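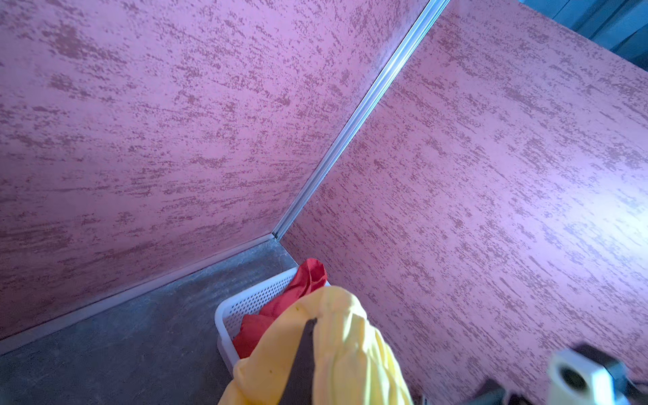 About Flunora

Flunora is a small research company in Dolport. We work on one problem: how a robot arm can pick up, carry and put down soft things. Clothes, towels, cleaning cloths, bed linen, anything that has a different shape every time you touch it. We publish our methods, and we also help laundries and hospitals that want to try them.

We started in July, in two rooms on the upper floor of a former dye works on Bellis Street. The rent was low and the electricity was good. Today we are eight people. Most of us came from robotics or from computer vision, and one of us came from industrial laundry, where she spent many years before she decided to study again. Her knowledge of how towels behave has corrected a lot of our assumptions.

What we work on

A rigid object is, for a robot, a fairly polite thing. If you know where one side of a box is, you know where the other side is too. With fabric you know only the part you see. The rest may be folded under, twisted around itself, or caught on something. The gripper also changes the shape of the cloth at the moment it closes, so the picture the robot used for its decision is already old.

Many groups answer this with more cameras, placed around the workspace. We understand why, and for some tasks it is the right choice. But our partners have narrow places: corners, shelves, carts, the inside of baskets. A camera on the ceiling looks at the back of the robot arm for half of the task. So we decided to learn how far one can go with a single small camera at the wrist, close to the fingers, where the yellow fabric in the gripper and the red one in the white basket can both be in view at the same time.

Our method: grasp, look, decide again

Inside the company we call the method Mostmont, after the village where the first draft was written during a very rainy weekend. The name stayed, even if it explains nothing.

The idea is simple to say. A usual system plans one good grasp, executes it, and then checks at the end if the task was done. Ours treats every grasp as a question. The fingers close, the arm lifts only a little, and the robot looks at how the fabric hangs. From this short look it estimates three things: how much cloth is on each side of the finger, if a second item has come along with the first, and if the free end is likely to catch on an edge on the way. Then it chooses between carrying on, putting the item back and trying at another point, or turning the wrist before it moves.

The turning of the wrist was a late addition, and it came from a mistake in our code. A sign was wrong in the motion planner, and the arm rotated before each lift when it should have stayed straight. The results on twisted items were better that week, and we needed two days to understand the reason. We corrected the sign and kept the rotation as an option the robot can choose.

We teach the system with demonstrations. A person guides the arm through the task, and we record the wrist camera, the finger position and the motor currents together. One set of demonstrations for a new type of item has 150 recordings. We also keep the bad ones, where the person had to put the cloth back and start again. In our early work we removed these, and the robot learned to be very confident and never learned to recover.

Results until now

In our basket task, the robot must take a known item and place it in a container that already holds another item, without pulling the first one out. With the one-grasp approach, the most common failure was an end of fabric left hanging over the rim. With the second look this failure became much less frequent, and the whole task became slower. Each look adds 2 seconds. For a hospital this is acceptable, for a large laundry it is not, and we are working on it.

There are things we do not solve. Very thin fabric remains difficult, because it shows almost no difference in the motor currents and it hides easily behind the finger. Strong reflections near the work area confuse the estimate of how much cloth is on each side. Items with strings or belts we handle badly, and we say this to every partner in the first meeting.

How we test

We change the surroundings often. Wall color, wall texture, floor, light direction and container are all part of the test plan, and a method that works in front of only one background does not go into our reports. Corners receive special attention. Near an inside corner the arm has less freedom to turn, and the planner must find its grasp from fewer directions.

Every result we publish comes from runs in which the starting position of the fabric was made by a person who did not write the code. We drop the cloth, we do not arrange it. When we compare two versions, each version gets the same 20 starting drops, repeated as closely as fabric allows — and it does not allow very much, so we report the spread together with the average.

Who we are

The company is led by Purificación Toledo, who wrote the first version of the hang estimator and still reviews every change to it. "I prefer a slow robot that knows it is holding two socks," she likes to say to visitors, "to a fast one that believes it is holding one."

The rest of the team divides itself between perception, control, and what we call the fabric desk. The fabric desk buys, washes, labels and ages our test items. A new towel and a towel after many washes are two different objects for a gripper, and our records say which one was used in every run.

Working with us

We accept a small number of partner projects each year. A good project has a real task, a place we can visit, and somebody on your side who does this work with their hands and is willing to talk with us. We do not need drawings or a specification at the beginning. A bag of the items you want to move is more useful to us.

Students are welcome for thesis work in perception or control — please write to us before you choose the subject, so we can discuss what is still open. The next deadline for thesis proposals is Friday, February 20, 2026.

Visits to the lab on Bellis Street are possible by appointment. The entrance is through the courtyard, and the bell for the upper floor is the one on the left.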